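Accueil Prise en main Couture Maintenance Contact

Guide de mise en route Ornar – section 4
Fermeture d'une incision par points séparés, à deux bras

4.1 Ce que couvre cette section

La section 4 s'adresse aux ateliers et aux laboratoires qui ont déjà fait l'étalonnage des deux bras (section 2) et qui veulent passer à la couture. On nous demande souvent si un système capable de poser un point peut aussi recoudre un bouton, reprendre un ourlet ou fermer un sac en bout de ligne. Pour l'instant, la réponse est non dans les trois cas. Le tableau des tâches de l'annexe C classe le bouton en « essai », l'ourlet et le sac en « non pris en charge ». Le point séparé est classé « assisté » : les bras exécutent, un opérateur valide chaque passage d'aiguille.

4.2 Avant de commencer

1. Fixer le support à plat, l'incision à peu près horizontale dans le retour vidéo.
2. Régler l'éclairage sur la zone de travail. Les bords de l'image peuvent rester sombres, la plaie non.
3. Affecter la pince de préhension au bras gauche et le porte-aiguille au bras droit.
4. Vérifier que les mors des deux instruments se ferment complètement.
5. Couper le fil à la longueur indiquée sur la fiche du lot.

ATTENTION – Ne jamais passer la main entre les instruments quand le voyant des bras est allumé, même en pause.

4.3 Pose d'un point

1. Saisir l'aiguille courbe avec le porte-aiguille. Une prise trop proche de la pointe réduit la course disponible.
2. Amener la pince de l'autre côté de l'incision, mors fermés, sans appuyer.
3. Présenter la pointe sur le bord et valider l'entrée.
4. Laisser le bras droit accompagner la courbe de l'aiguille. Ne pas corriger à la main pendant le mouvement.
5. Reprendre l'aiguille à la sortie avec la pince, puis tirer le fil.

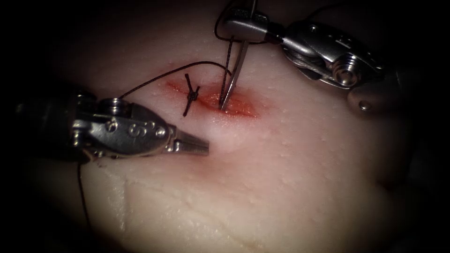
Fig. 4-1 – Pointe de l'aiguille engagée au centre de l'incision, à droite d'un point déjà noué.

Le fil est la principale source d'erreurs. Une tige rigide se suit bien d'une image à l'autre ; un fil souple passe devant un instrument, disparaît derrière l'autre, fait une boucle au-dessus du porte-aiguille. Le logiciel estime alors sa position et l'estimation dérive. Les personnes qui ont essayé de faire plier du linge à une machine connaissent la difficulté : la pièce n'a pas la même forme au début et à la fin du geste.

Si le message « fil non localisé » s'affiche :

a) mettre les deux bras en pause ;
b) dégager la boucle en reculant un seul instrument ;
c) relancer la détection ;
d) après 2 échecs, passer en commande manuelle et terminer le point.

REMARQUE – Sur le banc d'Edevgate, le compteur était à 3 685 passages d'aiguille lors de la rédaction de cette section. Paloma Kasprzak, chargée des essais, relève que les arrêts viennent surtout de l'étape 5, très peu de l'étape 3. Prévoir un opérateur disponible à ce moment-là.

4.4 Nouage et contrôle du point

1. Former les boucles autour de l'instrument, puis saisir le brin court.
2. Serrer à plat sur l'incision. Arrêter dès que les bords se touchent.
3. Couper les brins si le protocole le demande.
4. Écarter les instruments de la surface.
5. Contrôler à l'œil avant de valider.
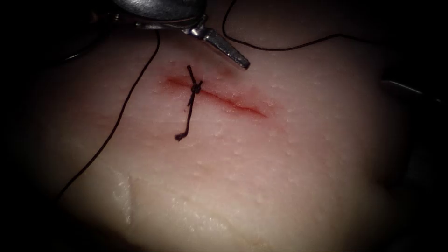

Page modifiée en octobre (révision 10, I. Park)

Au contrôle, regarder d'abord le nœud, qui doit reposer sur la ligne d'incision, puis les deux brins. Des brins de longueur inégale, comme sur la figure 4-2, ne sont pas un défaut de nouage. Regarder ensuite la partie de l'incision qui n'a pas encore de point : si les bords y restent légèrement écartés, le point suivant se place de ce côté. Vérifier aussi le trajet des fils libres avant tout nouveau mouvement.

La tension n'est pas mesurée par le système. Elle est déduite de l'image, et un nœud trop serré peut ressembler à un nœud correct. C'est à l'opérateur d'en juger – la validation automatique est désactivée par défaut et nous conseillons de la laisser ainsi.

4.5 Utilisation hors du protocole

Le module Abreu (tissus et textiles) reprend les étapes 1 à 4 de la pose, avec une aiguille droite. Il reste lent : une personne qui coud à la main finit bien avant lui. Birdie Lindqvist tient la liste des essais en atelier ; les demandes d'ajout de tâche passent par elle, avec une courte vidéo du geste fait à la main.

Ne pas utiliser le profil « point séparé » sur du cuir, de la toile enduite ou un emballage. Les seuils d'effort n'ont pas été réglés pour ces matières.

Suite : section 5, Nettoyage des instruments

Ovorov – Documentation technique – Contact : Fitzgerald Whitfield, support utilisateurs – © Ovorov, tous droits réservés – Haut de page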